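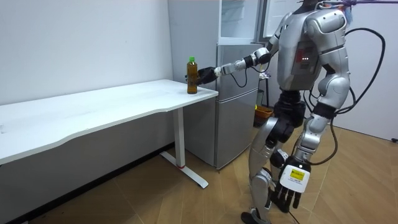
## Does mixing in corrections beat more demos? Bottle to desk, Wilow policy

**clernham_lab**

Posting our numbers before we write them up. The task is taking a bottle of tea and standing it on the desk near the front corner. Humanoid on a tether, Wilow policy, same desk for every run.

We trained two versions. Version A had 285 full demos. Version B had fewer full demos, topped up with short corrections recorded when the policy went wrong, so the total recording time matched A. Each got 50 trials. A failed 7, B failed 2. A trial counts as a fail if the bottle tips, slides off or is still in the hand at timeout.

**oddbearing**

What does "near the front corner" mean? If you only score upright or not, a policy that dumps it anywhere on the desk gets full marks.

**clernham_lab**

It has to be inside a taped outline on the scoring overlay, which we draw in software. Nothing is stuck to the desk. Outside the outline is a fail too, I left that off the list.

**pfister_user**

7 against 2 out of 50 isn't much of a gap. Run the test and you'll find it doesn't clear the usual bar. I'd call it promising and no more than that.

**clernham_lab**

Fair. We are doing another batch in February with a different operator. Start pose is the same for both versions: standing by the desk, arm down, hand open. 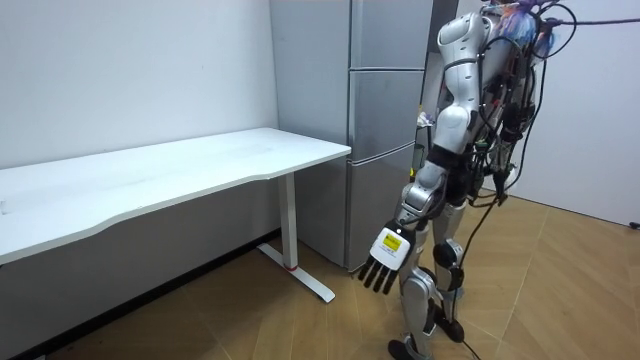

*Arm down, hand open, desk clear.*

**oddbearing**

Do the legs do anything during the trial or are you only running the arm?

**clernham_lab**

Balance controller is on the whole time. The policy only commands the arm and hand.

**iltell_fan**

I disagree with pfister_user a bit. We saw the same thing on the Iltell arm with cups. Corrections helped most at the release, and the total score hid it. Split your fails by stage.

**pfister_user**

Splitting 9 fails by stage gives you even smaller numbers. That's my whole complaint.

**iltell_fan**

As a test, yes. It still tells you where to record next.

**clernham_lab**

I went back through the logs. Most of A's fails were at release, with the fingers opening late. Both of B's were at the grasp. I'll put the stage table in the write-up and leave the significance claim out until the second batch is done.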